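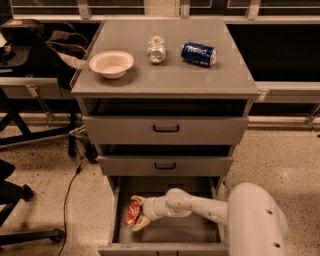
I caught Yara Hourani over tea at Tilteo, and she was still laughing about her morning. "I've become terribly fussy about drawers," she told me. She and Zaid Atallah collect the examples their arm learns from, steering it by hand through each go, and the bottom drawer is the one they both dread (I had a try and bumped it twice!).

So what makes a good example? "A slightly boring one," she said. "If I dither over a can, it learns to dither." They'd saved 27 by lunch and binned two, both Zaid's, though he blames the handle. I asked whether she dreams about fizzy drinks yet. "Only the shutting part," she said, and went back to finish the set.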